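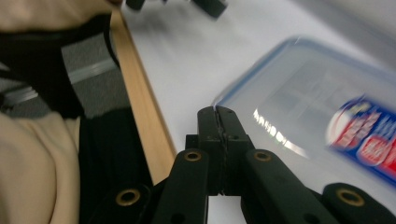

A reader asks, under the February post, whether it wouldn't be simpler to throw out every clear box in the kitchen and buy one matching set, given how much time I seem to spend matching lids.

It would be simpler. I priced it and decided against it, partly on cost and partly on cabinet depth, and the rest of this post is the longer answer.

The starting position, for anyone new: rectangular plastic food boxes with rounded corners, bought over several years from three makers. Kurkness is the oldest line, Plallau came with the previous refrigerator, and the Russo boxes were bought in two batches. All are clear or close to it. In the drawer they look like one system. They are three, and in the case of Russo three and a half, as the second batch has a slightly taller rim and takes the first batch's lids only if you press the corners in the right order.

How I sorted them

Everything came out onto the white table. A plain pale surface is a poor choice for this in one respect: clear plastic on white has very little outline, and a lid lying flat can be overlooked until you put something on top of it. A tinted rim helps a great deal. I tried a dark dish towel underneath for the untinted ones and recommend it.

I measured across the outside of the rim, long side and then short side, with a steel rule. Not the base. Most of these boxes taper, and two boxes with the same base can differ by several millimeters where the lid sits. The common size in the drawer is 221 mm by 170 mm at the rim. The large one is 265 mm on the long side and is the piece that causes most of the storage trouble, because it will not lie flat in the drawer with anything beside it.

Then corner radius. I don't own a radius gauge, so I traced the corner of one known good lid onto card and cut it out. Hold the card to the corner of the box. If there is light between them, the lid will go on along the straight sides and lift at the corner within a minute or so. This test found two pairs I had been treating as matched since they were bought.

Water test

Fill to a finger's width below the rim, fit the lid, dry the outside, turn the box upside down over the sink and wait. I used one minute. A sound lid gives nothing, a tired one gives a bead at one corner, and a wrong one gives you a wet sleeve. I repeated it for anything that produced a bead, after washing the groove with a soft toothbrush, and most of those passed the second time. The groove collects a film of fat that is hard to see and that keeps the rim from bottoming out.

While they were full I also checked capacity. The common Kurkness box holds 1,096 ml to the brim by weight, with the water at room temperature and the scale zeroed on the empty box. Usable capacity is lower, obviously. I label to the line I would fill to for soup in the freezer, which leaves space for expansion.

On cloudiness

The same reader mentions that clear lids "go gray," and asks if it can be reversed. It depends on which kind of cloudy. Mineral deposit from hard water wipes off with diluted white vinegar and leaves the surface clear. Fine scratching does not, and neither does the haze that comes from repeated hot dishwasher cycles. To tell them apart, wet the surface. If it looks clear wet and cloudy dry, it could be either deposit or scratching, and vinegar is worth ten minutes. If it stays cloudy wet, the change is in the plastic and I leave it alone. A cloudy lid that passes the water test is still a lid.

I don't use baking soda paste on these. It is mildly abrasive and I could see the rubbed area afterward when I held it toward the window.

Storage

Boxes nest by size, open side up, no more than five to a stack. Above five the bottom pair wedges and has to be separated under a warm tap. Lids stand on edge in a Mevura file rack intended for letters, long side down, sorted by long-side measurement from left to right. The rack slots are wider than a single lid, so two go in each, and the large ones go at the far right where the cabinet wall holds them up.

I had been keeping each lid on its own box, which does away with matching entirely. It also trapped a little moisture every time – the boxes smelled closed when opened – and it took up most of a second shelf. Separate storage needs the labels to work, so every box and every lid now carries a letter in paint marker: K, P, R, and R2 for the second Russo batch. On the box it goes on the base. On the lid it goes on the outside near a short edge, where it can be read with the lid standing in the rack. The marker has survived hand washing so far. I have not tried the dishwasher.

Cost

Replacing everything with a single line in three sizes would have meant buying more boxes than I use, since the sets are sold with small ones I have no need for. The rack and the marker together cost less than one large box. I did discard four lids that failed the water test twice, plus one box with a crack running in from the rim.

Still open: the R2 rim. I have been warming the older lids in hot water before fitting them, and they go on more easily, but I don't know yet whether they hold as well once they cool. I'll fill two and leave them inverted on a tray overnight.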